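Matte gray tabletop shows every speck, and where do I put the blue bin?

Posted by Echevarría, Sunday, August 18, 2024

Hello everyone, and sorry in advance for the length! I finally have a sorting table for my craft odds and ends, with a smooth matte gray top, and I do love it. I keep a bright blue plastic bin at one corner and everything small is supposed to end up in it. My trouble is twofold. First, tiny pale specks show up on that gray no matter how often I go over it.

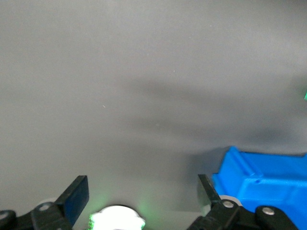 I have tried a dry paper towel and I have tried window spray, and the spray left streaks that took me half an evening to get rid of. Second, I can't settle on a spot for the bin. On the right it's handy for me, but then it throws a shadow over the part where I'm picking through little things. Is there a better way to set this up, or am I just being fussy?

Brudik
16 helpful votes

You're not being fussy at all - I've had a gray table since May and went through the very same thing. Put the window spray away. Use a microfiber cloth, barely damp, and go in one direction from the back toward yourself, then once more with a dry one. Paper towels shed, so you may be adding as much as you take off. I do mine before I start and again when I finish, and it takes maybe 2 minutes.

As for the bin, I'd go by where your lamp is and which hand you use. I moved mine over to the left, a good way into the corner, and let the shadow fall behind it where I never work.
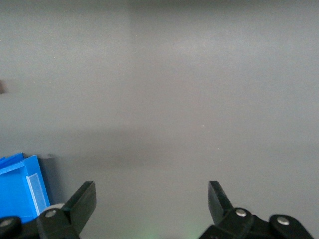 Give it a week before you decide, though, because your hand will keep reaching for the old spot (mine did, and I dropped a whole palmful of beads on the floor). If it slides around, a scrap of rubber shelf liner underneath does wonders and costs next to nothing. And wipe out the bin too while you're at it! Dust collects in all those ridges along the rim, and then it ends up right back on your clean table.

Prukitz
2 helpful votes

get a white table, dust problem solved

Modico
15 helpful votes

I'd second the damp cloth, but wring it out really well. My own addition would be a second lamp on the opposite side, a cheap clip-on one is fine. With light from both sides the shadow gets so faint that you can leave the bin wherever you like it.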